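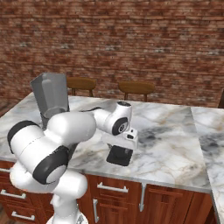

A marble countertop. Dultent publishes its stone care guide for home kitchens in February.

Dultent releases a free guide to caring for marble at home

PUNPORT – Dultent, the stone care and restoration company, will publish a free guide for households with marble kitchen countertops in February. The guide is written in everyday words and is meant for people who live with the stone and cook on it, and who have received little advice from the place where they bought it.

The guide was prepared by Siiri Šimkus and Rimantas Pärn, who together manage the restoration workshop in Punport. It has 9 chapters. They cover daily cleaning, sealing, etching, stains from oil and wine, small chips, and the question of when a homeowner should stop and call a professional.

"Most of the damage we repair was made by a cleaning product," said Siiri Šimkus. "People use vinegar or lemon with good intentions. Marble is a calcium stone and the acid takes away the polish. After this, no amount of washing will bring back the colour and the shine, because the surface itself has changed."

The guide recommends warm water, a soft cloth and a neutral soap for ordinary days. It also explains the difference between an etch and a stain, which the customers of the workshop often mix up. An etch is a dull mark on the surface. A stain is a darker mark where a liquid has gone into the stone, and it can often be drawn out with a poultice left under plastic film.
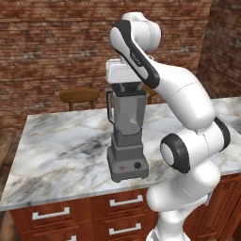
Sealing receives the longest chapter. Dultent advises a simple test before any sealer is bought: put a spoonful of water on the counter, wait, and wipe it off. If the stone has become darker in that place, it is time to seal. The guide reminds readers that a sealer slows down a stain but gives no protection against acid.

Two printed inserts come with the guide. The first is a card for the inside of a cupboard door, with a short list of what may and may not touch the stone. The second is a log sheet for noting the dates of sealing and the product used.

"I wanted the log sheet very much," said Rimantas Pärn. "When a client calls us, we always ask what was put on the counter before, and usually there is no answer."

Dultent will print 4,000 copies. They will be available at no charge from the Punport workshop and from the showrooms of Somby, the kitchen retailer. French and Lithuanian translations will follow later.

Visitors to the workshop can also bring a small sample or offcut of their stone and have it looked at, between 2 and 3 p.m. on working days. An appointment is not necessary.

Media contact: Jurgita Ozoliņš, Communications, Dultent, Punport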